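September, past eleven at night

The screen went at breakfast. I would like to report a dramatic fall from a balcony or a heroic rescue, but I was reading about the price of gutters and reached for the jam. The case, which cost me 15 dollars and a good deal of dignity in salmon pink, protected everything except the part made of glass.

Spent the day being unreachable, a condition I have often claimed to want. By noon I had patted my pocket so many times that Konrad asked if I had fleas. He then gave me his views on people who buy pink cases, and the number of a repair place called Droltum, which I wrote on my hand like a schoolboy.

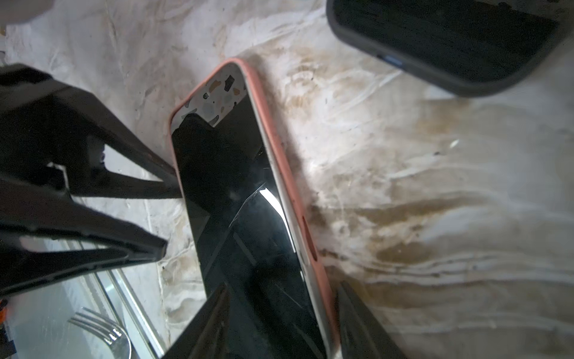
Can you go on using a phone with a cracked screen?

For a while, if the touch still works, but put clear tape over the glass so it doesn't shed splinters into your thumb, and copy your pictures off it first.

I have 1,211 pictures to copy, a fair share of them parking spots. Got through 517 before supper and deleted most of a trip to Flurnness, where it rained on everything including my sister.

Droltum wants the phone for two days. Konrad has offered to lend me his old one, which has buttons and a game about a snake. Must find the tape. It was in the drawer with the batteries in June.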